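6 September 2020
Kurulwood, sound notebook – reel 2 dialogue and atmos

Second pass on the cellar sequence. The low drone under the mother's monologue has been pulled down again, as it was masking the consonants and making the speech read as threat. The director's note is that the audience should be sorry for her before they are afraid of her. Drone now enters at frame 1584, after the line about the coats, with a high-pass at 200 Hz until she stands up.

Tried the Zuccaro plate on her voice. Too pretty. Went back to the short room impulse from the Irura chapel session, mixed low, with the first reflection trimmed. It sits behind the dry track and stops the cut to the close-up from jumping.
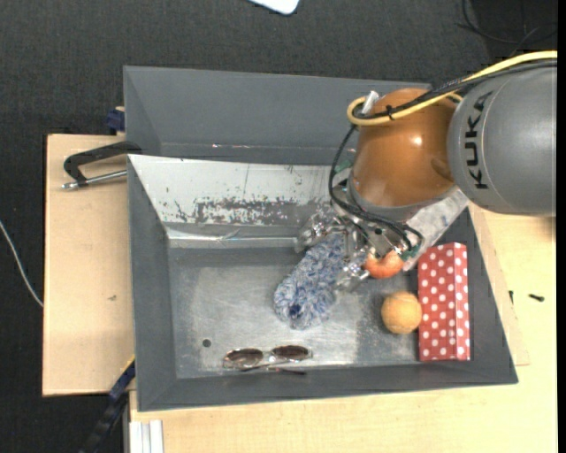 Breaths: the production track has them all, and most had been cleaned out in the dialogue edit. Put them back from the raw takes, apart from two with clothing rustle. The scene is slower with them in, and the picture cut can stand it.

Stairs: footsteps still too heavy. The ghost is meant to be a child of seven. Re-record in socks on the old boards, mic further off, no compression. Do not pitch up the existing set – the creaks go with it and sound like a toy.

Trakeck session crashed on export when the surround bus was soloed. Stereo bounce was fine. Use the stereo for the next screening and leave the surround until the music stems arrive.

Open: whether the music box comes back over the end titles. I would leave it out. The composer wants it, and there is time until the December mix to hear both.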